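Project report, draft 3 - Latifa Ashour
11 September 2024

## What the project is

Pick and place with a small servo arm, colored cubes into a tray. Group name is Tirnevura, the code lives in the repo of the same name. I did the planning and gripper control parts, so thats mostly what this report covers. The color detection was already there from the Chraibi project in May and I only changed the thresholds.

## Software setup

Three processes talking over a socket:

- `detect` - finds cubes, sends color plus x/y on the mat
- `plan` - picks the next cube, makes the waypoints
- `servo` - turns waypoints into joint angles and steps the servos

First version had all of it in one loop. Bad idea. Every time detection got slow the arm would stutter, and sometimes it missed a waypoint and dragged the cube. Splitting it fixed the stutter. Did not fix the dragging, see below.

## Planning

Nothing fancy. Hover point above the cube, straight down, close, straight up, across to the tray, down, open. Order is nearest to the gripper first. I tried ordering by color but then the arm swings back and forth for no reason and the runs get longer.

The annoying case is two cubes close together. The open fingers need space on both sides, so `plan` now checks the gap and rotates the wrist if a neighbor is too near. If no wrist angle works it skips the cube and comes back later.
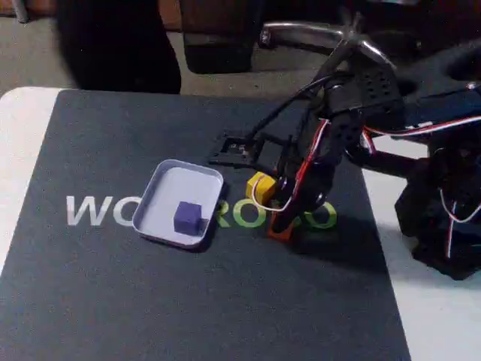

*Fig. 1: Gripper at the orange block, yellow cube next to it, purple cube in the tray.*

The neighbor check only knows what `detect` tells it. When the gripper is low it covers part of the mat and a cube can vanish from the list, which made the planner think the job was done. Now a cube has to be missing with the arm in its home pose before it gets deleted. Should of done that from the start.

## Gripper control

Close command goes out in small steps until the position error stops shrinking, then hold. No force sensor, so the error is all we have. Threshold is in `grip.yaml`.

The dragging was my bug - the lift started on a timer and did not wait for the hold state. One line fix, took me two evenings to find.

## Results

Final test set was 100 picks. 97 ended in the tray. Of the other three, two were slips during the lift and one was the planner skipping a cube and never coming back to it (queue bug, still open). The log has 533 picks in total but the early ones are from the single loop version so I left them out of the score.

## Still to do

- queue bug
- retry after a slip, right now it just moves on to the next cube
- merge the Lerninbridge branch, it has a nicer calibration script
- readme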